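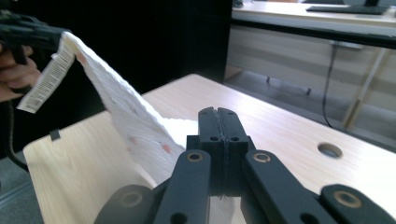 Two grippers and a paper towel, seen from the right-hand one.

Reviews > Research kit > Hand-held grippers

Reading time: 2 minutes

I've been using the Marar pair for long enough now to have opinions, so here they are. If you've missed the whole idea, you hold a gripper in each hand, do a job with them, and the recordings go off to train a policy that a real arm then runs. No robot needed while you're collecting, and that was the big draw for us!

We went for cloth and paper folding because it's horrible. A paper towel slides, creases where it likes and never lands the same way twice. Parvathi Poojary and I did 274 demonstrations between us, in blocks of 20 (any more and my thumb complained), then trained on the lot and gave the policy 90 fresh tries. It managed the first fold far more often than I'd expected and made a right mess of the second. Our older set, done by driving the arm with a joystick, never got the first fold reliably, so I'm calling that a win.

Now the hardware. The finger pads close flat against each other and pick up a single sheet nicely, which my old Eltulik pair simply couldn't do. The linkage moves smoothly and the brass-coloured bushings look smart against all that black. They're bulky, though — with both hands working close together you do end up knocking one into the other, and those demos went in the bin. Seven of them, mostly mine.

The Pletia software that comes with it is fine for trimming clips and hopeless for sorting them. I gave up and wrote my own script in an afternoon.

Would I buy it again? Yes, for light, floppy things. For anything heavy I'd borrow the Revstead set, which has a stiffer squeeze and a much nicer handle. I still want to try tea towels with these, and Parvathi wants to try socks, so we'll be arguing over that next week.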